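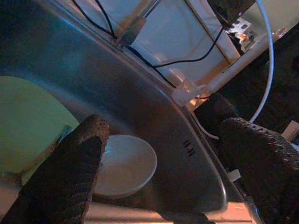
Brostgate Football Club is looking for a scouting and transfer assistant for the coming season

We are a semi-professional club with 38 registered players in the first team and the reserves. Last season we signed several players too late, when the good ones had already agreed with other clubs. We want to do this work better, and so we open a new part-time position.

The assistant will report to our head of recruitment, Marlene Li. You will watch matches in the regional leagues, mostly in the evening, and write a short report on each player we ask you to follow. You will also keep the contract list in order, so that we know in good time which agreements are ending. Between our main scouting trips there is a lot of video — please be ready to sit with it for many hours.
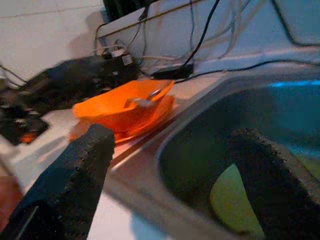
In the transfer window the rhythm is different. Phone calls come late, papers must be sent before the deadline, and sometimes a player from Hovska or Nusasum needs a place to sleep for the night before his medical check. The assistant helps with all of this.

We pay 600 per month from July to May, and travel to matches is paid separately. You will get a club jacket and a season pass for two persons.

What we ask from you:

A good eye for midfielders and full-backs, the positions we need most
Clear written English. A second language is welcome
A driving license
Experience in coaching, playing or scouting, at any level

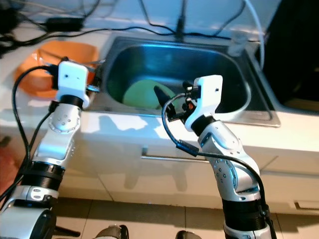

How to apply

Send us a letter of one page and one sample report of 300 words on a player you have seen live this year. Please do not choose a famous player — we prefer somebody from a small club. Applications are open until the end of April. Marlene will invite the selected candidates to watch a reserve match with her at the Nguyen Ground, and we will speak about it afterwards.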